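How to Compare Two Grippers on a Bin Picking Job

This guide covers a side-by-side gripper test on a robot arm picking mixed parts out of a metal bin. It assumes the arm is already mounted and calibrated, and that you can swap tools without help. Plan on one full day per gripper. The numbers come from our own comparison in August, a Grabowska two-finger gripper against the Wunus narrow-finger model, both run from the same Greltell controller.

What you need

An arm with a pendant
Both grippers, with adapter plates
One open bin, clamped to the table
A set of test items
A fixed camera
Tape for marking positions
A spreadsheet or a notebook

Step 1. Fix the bin in place

The bin must not move between runs. Clamp the rim to something solid or brace it against a stop. Push on each wall by hand. If it shifts, add another clamp. Then put tape on the table at the corners of anything you might need to take away and put back.

Check the clamp positions against the arm's path before you go further. A clamp handle sticks up higher than the rim, and the planner does not know about it unless you add it to the collision model.

Step 2. Pick the test items

Choose items that fail in different ways. A set of six or so is enough if the shapes are different. We look for:

Something flat with very little edge to grab
Something crinkly or shiny
A ring or roll, which can be picked from the outside or through the hole
A small block that ends up near a wall
A rounded item that tends to slip

Weigh each item and write it down. Keep the same items for both grippers. If one gets damaged, replace it with an identical one and note the run number.

Step 3. Set up the tool

Mount the first gripper and enter the new tool center point and payload. Do this even if the two tools look the same length. Ours differed enough that the first ten picks on the second gripper all landed high.

Next, dress the cables. Jog the wrist through its full range at low speed with the bin in place and watch the slack. Tape or strap the bundle to the arm at a point that still lets the wrist turn. Any loose loop under the wrist can drag across the items and move them between the camera image and the pick, so take up what you can and then jog again.

Step 4. Teach the approach poses

Teach one pose above the center of the bin and one near each corner. Corners matter most. A wide gripper body will hit a sloping wall before the fingers reach the floor, and this is where the two tools are most likely to give different results. 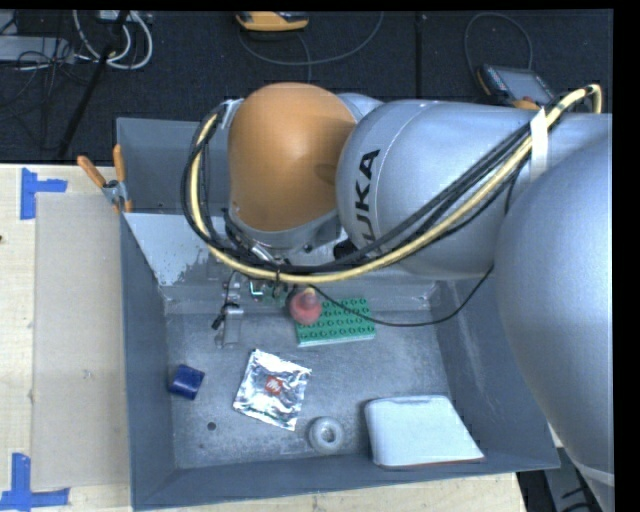
Arm and gripper over the bin, with mixed items on the floor and a spring clamp on the rim.

Save the poses under a name that includes the gripper. Do not reuse corner poses from one gripper to the other.

Step 5. Run the picks

Use the same item layouts for both tools. We shuffled the bin by hand, saved a camera image of each layout, and rebuilt it from the image for the second gripper. Each gripper got 351 attempts. Log these for every attempt:

Item
Location (center, wall or corner)
Result (picked, dropped, missed, collision)
Cycle time

Stop after any collision and check the tool center point again before going on.

Step 6. Compare the results

Count successes by item and by location first, then look at the total. The Wunus finished with 264 good picks. The Grabowska had 41 fewer, and nearly all of the gap came from the corners. In the center of the bin there was little to choose between them. The Grabowska held the heavier items better once it had them.

If your parts always arrive in the middle of a tray, the corner results may not matter to you. We kept the Wunus for the Grandport cell, where the parts slide up against the walls.

Reset the payload setting when you put the original tool back on.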